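Brurnano 手持夹爪台,开合值"冻住"的事

08/02/2024,实验记录,写得乱,先留着
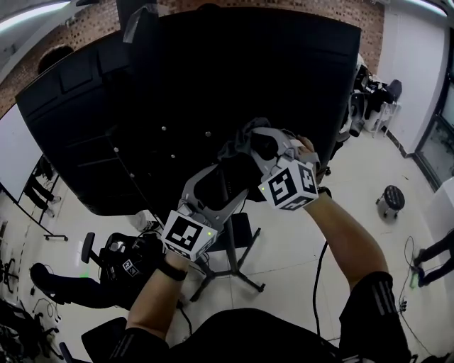
先说结论里我最有把握的那一半:开合值会卡住不动,卡的时候程序一声不吭,时间戳照走,位姿照走,就只有夹爪宽度那一列是死的。剩下那一半(到底是哪一环先松的)我今天查到了晚上,基本能讲圆,但还有一个地方对不上,后面写。

起因是前天下午真机那边那次急停。当时在臂上跑布料的策略,任务很简单,夹住一角,提起来,放到另一边,松开。前面几趟都好好的,到了后面一趟,夹爪到了放下的位置,没松。没松也就算了,它按照自己的节奏往回撤,布的另一头压在桌边的夹具底下,于是一边拽一边走,布绷得笔直。我手就在急停旁边,拍下去了。布没破,夹具被拖歪了一点,腕部力矩报了警。没有人在围栏里面,这点我要写清楚,因为后来群里传成了"差点夹到人",没有的事。但是话说回来,如果那会儿正好有人伸手去理布角(我们平时手痒经常这么干,我也干过),那就难说了。所以这件事我按安全问题记,没按"策略偶尔抽风"记。

一开始大家都往策略上想。训练步数不够啦,布的颜色太深看不清啦,松开那一帧的样本太少啦,什么都有人说。我自己也往这边想了一晚上,还把学习率翻出来看了半天,现在想想挺浪费的。第二天早上我换了个思路,去翻原始数据,想看看人手拿着夹爪示范的时候,"松开"这个动作到底录成了什么样。

翻到第 671 段就看出毛病了。

视频里夹爪明明张开了,布已经掉下去了,宽度曲线是一条直线。直得特别干净,一点抖动都没有。正常握着不动的时候曲线也会有毛刺的,人的手哪有那么稳,弹簧和编码器多少都有点噪声,所以一条完全没有毛刺的直线本身就不对劲。我盯着那条线看了好一会儿,然后才反应过来:它根本没在测,它在重复上一个值!

这种段子混进训练集里,策略学到的东西就很别扭:画面上布已经放下了,动作标签还写着"继续夹紧"。混得少可能没感觉,混得多了,到了放下的位置就会犹豫,甚至干脆不松。跟前天真机上那个表现是对得上的。我不敢说百分之百就是它造成的,毕竟还没拿干净数据重训一遍,但嫌疑很大。

接下来就是找它为什么会重复。

手持夹爪这边的链路我再写一遍,给后来接手的同事看,熟的可以跳过。夹爪里面有个编码器,出来接到 Zheng 板上,Zheng 板把宽度打包,顺着那根黑线走到采集主机,主机上是 Kemness 的驱动在收。位姿是另外一路,靠标记方块。两路在主机上按时间戳对齐,对齐之后写盘。所以位姿好、宽度坏,说明问题只可能在编码器到驱动这一段,标记那边可以先放一放。

我先怀疑编码器。把夹爪拿到桌上,慢慢捏,慢慢放,快捏快放,夹布,夹海绵,夹空气,曲线漂亮得很。折腾了一上午没复现出来。这时候旁边同事还在继续录,我就过去看了一会儿。看别人录跟自己在桌上捏,差别一下子就出来了:大家录布料的时候都是站着的,胳膊往前上方举,一只手握柄,另一只手去理夹口附近的布,线就从夹爪底下垂到地上。举得越高,线自己的重量加上地上那一截的拖拽就全吃在接头上。在桌上试的时候线是松松地盘着的,接头一点力都不受,当然复现不了。

于是我也站起来举。举着,手腕转一下,再往前送一点——直线!特别爽,找 bug 的人应该都懂这种感觉。放下来,曲线又活了。再举,再转,再送,又直了。后来摸出规律,光举不行,得是举着的同时手腕往外翻,线在接头那里被别了一下,才会断。断的时间很短,短到我一开始以为自己看花了。

问题来了,断得那么短,为什么录下来会是长长的一段直线?

这就是 Kemness 驱动的锅了(也有我们自己的份,后面说)。我去看了驱动的处理逻辑,它在串口读超时的时候,不抛错,返回上一次的有效值,同时在后台重连。重连成功之前一直返回旧值。而重连这个动作又比较磨蹭,要先释放端口,等一下,再握手,握手失败还要再来一轮。所以物理上断了一眨眼,数据上就冻了好久。上层拿到的永远是一个"看起来合法"的数,根本不知道下面出过事。

我们自己的份是:配置里有个选项,可以让它在超时的时候返回空值。这个选项默认是关的,我们从来没打开过。文档里写了,写在很后面。我承认我没看到那里。

还有一个特别坑的地方,指示灯。方块上那颗小绿灯,大家录的时候习惯扫一眼,绿的就放心录。可是灯只说明方块有电,跟宽度那一路通不通一点关系都没有。我今天特地试了,把宽度那根线拔掉,灯照样绿。所以"灯是绿的啊"这句话以后请不要再当成正常的依据,我自己也说过这话,说过好多次。

下面是今天做的事,按顺序记,免得过两天忘了。

上午:桌面测编码器,正常。换了一把备用夹爪再测,也正常。两把都正常反而让我有点慌,怕是软件里某个跟时间有关的玄学问题。

中午前:站姿复现成功。为了确定是接头的事,我用手托住线,让接头完全不受力,然后做一模一样的动作,怎么翻都不断。手一松,线垂下去,再翻,断。来来回回做了 6 趟,每一趟都是这个结果,我觉得够了。

下午:拆接头。外壳打开以后里面倒没有想象中那么惨,焊点看着都还好,就是线皮在出口的地方磨得发亮,卡扣也松,插头能前后晃。这批线是从 Ciltach 那边订的,当初图便宜又图软(软是真的软,录的时候手感很好),没有要带锁的那种插头。我不觉得是人家的质量问题,我们用的方式本来就不对,让一个不带锁的插头去吊一整根线,早晚的事。

下午晚一点:改驱动配置,超时返回空值。改完之后我还在采集程序里加了一个检查,宽度连续不变超过一个很短的窗口就响一声。第一版响得太勤,人稳稳夹着布不动的时候也响,烦死了,同事差点把音箱拔了。后来改成看"数值是不是完全相等",带毛刺的稳不算,一模一样的稳才算,这下就安静多了。

晚上:写了个脚本去扫旧数据,找完全平直的宽度段。还在跑,写这行字的时候没跑完,盘太慢了。先看已经出来的部分,坏段子集中在布料任务上,桌面抓杯子那一类几乎没有。这跟姿势的猜测是吻合的,抓杯子的时候胳膊低,线基本都搭在桌上。

现在说对不上的那个地方。

有一小部分坏段子,从腕部画面看,胳膊根本没举多高,手腕也没怎么翻,按我的理论不应该断。可它就是断了。我反复看了其中几段,有个共同点,断之前人都往后退过。我猜是线在地上被什么东西绊住了,椅子轮子或者三脚架的腿,人一退线就绷,跟吊着是一个效果。我们那块地方确实东西多,黑线落在白地砖上本来挺显眼的,可地上还有别的黑线,看着看着就不看了。但是腕部画面看不到脚下,所以这只是猜。明天打算专门退着走几趟试试,如果能复现就算圆上了,复现不了那就还有一个原因藏着,我会很郁闷。

另外一种可能是两个人同时录的时候互相抢端口。目前采集的时候经常一个人在录,另一个人坐在旁边拿着另一把等着,两把都连在同一台主机上。Kemness 驱动重连的时候要扫端口,会不会扫到另一把头上去,把人家正在用的那一路踢下来?从代码看不太像,它是认序列号的,但我没有完全看懂那个锁是怎么加的。把这个也列进明天要试的里面。

临时措施,今天就开始用,已经在群里说过了,这里再抄一份:

线从夹爪出来以后,先在前臂的腕带上绕一下固定住,再往下垂。绕的时候给接头留一点余量,别绷着。

每次录之前,先把夹爪完整张合一遍,眼睛看曲线,别看灯。

录的过程中听到提示音就停,这一段直接作废,别想着后面剪一剪还能用。剪过的段子上个月坑过我们一次了,对齐全乱。

地上那堆线和设备往墙边收。三脚架别站在录的人正前方脚边。坐着等的人,椅子别压在线上,起身之前低头看一眼。

真机那边,布料任务在旧数据扫完之前先停,策略也先不要上臂。谁要是实在想看效果,在仿真里看。围栏门开着的时候臂不上使能,理布角也不行,"就一下"也不行。这条我自己也要守,写在这里大家监督。

长期一点的事情,想到哪写到哪:

带锁的插头肯定要换。问了 Ciltach,有货,先要 2 根回来试手感,怕带锁的外壳太大,握柄底下会顶手。如果顶手,就得把握柄底部的壳子改一改,重新打印,那块棱角本来就有点硌,正好一起动。

Zheng 板那边想加一个计数,每发一包就加一,驱动收到以后连同宽度一起存下来。这样以后不用猜,看计数走不走就知道是不是新数据。改动很小,固件我自己能写,就是烧的时候得把夹爪一把一把拆开,有点烦。顺便也想让灯能反映链路状态,断了就别绿了。不过方块上的灯跟 Zheng 板之间没有信号线,要加就得飞线,先放着,没想好。

真机策略那一层也该有个兜底。现在是策略说夹多紧就夹多紧,力矩报警以后才停,中间没有别的判断。我想加一条:夹着东西往回撤的时候,如果腕部的力一直在往上走,就先松再说。当然"先松"对有些任务是不对的,比如拎着一杯水,松了更糟。所以得按任务配,布料可以松,别的要想一想。这个明天跟做控制的同事聊,我一个人拍不了板。

再就是数据入库之前的检查。我们之前的检查只看时间戳有没有跳、画面有没有丢帧,对宽度只看了最大最小值有没有超范围。一个冻住的值当然不会超范围,它可乖了。今天那个脚本回头整理一下,直接并进入库流程,每段都过一遍。要加的还有一个反过来的检查:画面上夹口动了,宽度没动。这个得用视觉去判断夹口的开合,做起来比较麻烦,先用简单的,能抓住多少算多少。

旧数据怎么处理也有分歧。有同事觉得可以用画面把宽度补回来,毕竟腕部看得到夹口,估一个开合度应该不难。我不太愿意,夹着深色布的时候夹口两边都糊在一起,我自己用肉眼都要看半天,让程序估出来的东西再拿去当标签,心里不踏实。我的意见是坏的直接扔,缺的重新录。录布料是累(举一下午胳膊真的酸,今天为了复现举得我现在打字手都抖),但总比不知道里面混了什么强。先看扫出来到底坏了多少再吵,现在吵没有意义。

还有件小事顺手记一下。今天站着复现的时候我才发现,站姿下右手很自然会去碰夹口旁边,理布的时候手指离夹口特别近。手持的夹爪力气不大,夹一下顶多疼一下,我今天就被夹了,没破皮。可是大家在手持这边养成的习惯会带到真机那边去,真机的夹爪可没这么客气。以后新来的同事,先带去真机那边讲清楚,再来手持这边练,顺序换一下。

刚去看了一眼脚本,卡在一个损坏的文件上停了,白等了半天。加了个跳过,重新跑起来了,扔在那儿过夜。跳过的文件会单独列出来,明天早上谁先到谁看一眼,主机别关,显示器可以关。

补一条,走之前又试的:把线绕在腕带上之后,站着举、往外翻、往前送,连着 6 组,曲线一次都没直过,提示音也没响。当然今天举的人是我,个子和习惯都跟别人不一样,明天换人再试。退着走的那个还没做,地还没收拾,今晚不想弯腰了。

待办:
退步拉线复现
两把同时录,看端口锁
扫描结果汇总,坏段清单发群里
固件计数,先写一版
跟控制那边约时间,聊撤回时的力
三脚架挪走
急停按钮旁边那卷胶带谁放的,拿走,挡手

本网站使用 Cookie 以改善您的浏览体验。继续浏览即表示您同意我们使用 Cookie。 接受 | 设置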